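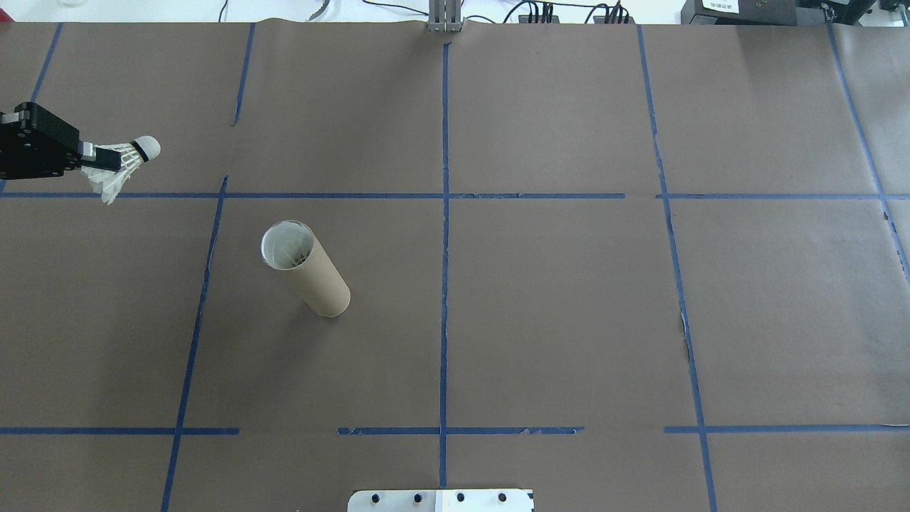

## Table paper and tape, May

Finally got fed up with the old surface and did the big table over in brown kraft paper. Siv Haugen had been on at me about it for ages (quite right too). I cut one long sheet from the Fjeld roll, which is 712 mm wide on the label and a bit of a beast to handle on your own, and smoothed it out with my forearm from the middle. It still wrinkles. I've stopped minding!

Then the blue tape. I did the grid by eye with a metre rule and, well, the long line on the left wanders off at a slant and a few of the strips don't quite meet. Noemí Solís says she can live with it as long as we all call the squares by the same names, so please stick to "upper left", "upper right" and so on in your notes – no more "the one by the window".

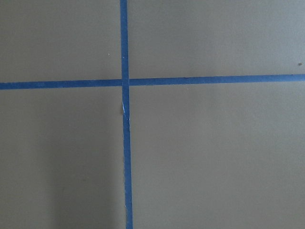

I'd still like to redo the crossings at some point, pressing the lower strip down properly before the second goes over it, and tearing against the rule so the ends come out less ragged. Some 18 metres of tape left on the roll, so plenty for another go.

Things out for the afternoon: shuttlecock, cardboard tube. The shuttlecock is getting ruffled round the skirt, so go easy on the feathers. Spares are in the Plutilari tin, 2nd shelf.

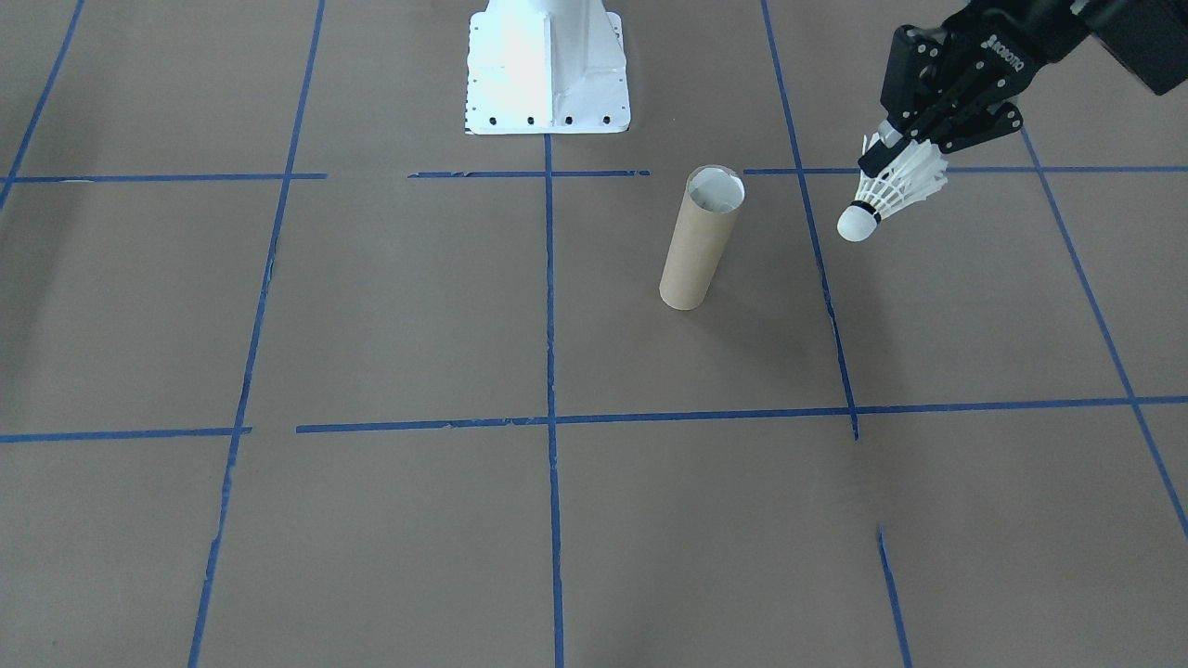 *Shuttlecock over the upper right, tube standing on end.*

To do: ask Siv about wider tape, and find the good scissors.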